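# About Bedilik

Bedilik is a small wedding studio that helps couples put together ceremonies out of more than one family tradition. Maybe one side has a tea ceremony that has been done the same way for generations and the other side has a church, a brass band and a very firm opinion about cake. We love that! It's exactly the kind of wedding we started this company for, and after 280 of them we still get a little giddy when a new couple writes in.

## How we got going

Hatsue Nagano planned her first mixed ceremony for her cousin, on a borrowed folding table, with a notebook of phone numbers and a rented hall that closed at ten. There was a sake exchange at the front and a Portuguese folk dance at the back, and the two sets of grandparents (who shared no language at all) ended up sitting together until the lights went off. By the next October she had been asked to do it again by people she had never met, and she gave up her job in hotel catering to say yes.

For the first couple of years Bedilik was Hatsue and her kitchen. Now we're a small team with a proper office upstairs, a workroom downstairs, and far more ribbon than any building should hold.

## What we do

We start with a long conversation, usually with food. We want to hear what your parents' wedding was like, which parts you remember from your cousins' weddings, and which parts you'd be happy never to sit through again. If you have an aunt who knows how everything should be done, bring her – we will take notes.

From there we write an order of the day. Some couples hold two full ceremonies, one in the morning and one in the evening. Others braid everything into a single hour, with a reader who explains each step so that guests on both sides can follow along. Henna nights, handfasting, jumping the broom, the breaking of the glass, money dances, lasso ceremonies: we have worked with all of these, and when something is new to us we go and learn it from people who grew up with it.

We also take care of:

- printed programs in up to 3 languages
- finding officiants, musicians and readers
- seating plans, including the tricky ones
- clothing changes and the timing around them
- rehearsals, with walk-throughs for elders and small children

Our biggest wedding so far had 3000 guests across a long weekend, and our smallest had the couple, two witnesses and a dog. We were just as nervous before both.

## The people we work with

Good weddings take a lot of hands. Pundeo does nearly all of our flowers and will happily make garlands at five in the morning. Bastos cooks for us, and their kitchen will sit down with your family recipes and get the rice right, even if that means four tries. Our programs and invitations are printed by Wulari, who keep a wonderful drawer of paper samples that we lose whole afternoons to.

## Where you'll find us

The office is above the old bakery, up one flight of stairs, with a side entrance and a ramp at the back for anyone who would like to meet on the ground floor instead. We moved in on February 1, 2018, and the couch came up the stairs the same evening after a good deal of shouting. Meetings are by appointment, evenings included, and we do video calls with family overseas at whatever hour suits them best.

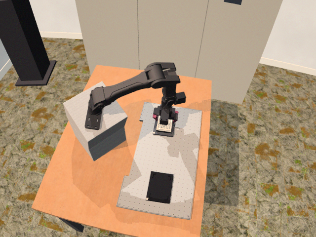 *Simulated view: black robot arm and wood-toned table*

## Say hello

Tell us your date if you have one, your guess at the guest list, and which traditions you'd like to bring along. A few lines is plenty. We take on 88 weddings in a season and we answer every message ourselves, normally within a couple of days – a bit longer in early summer, when we're mostly out in the field holding somebody's veil.

If you're only at the wondering stage, write anyway. Hatsue likes those emails best, and the first conversation is free.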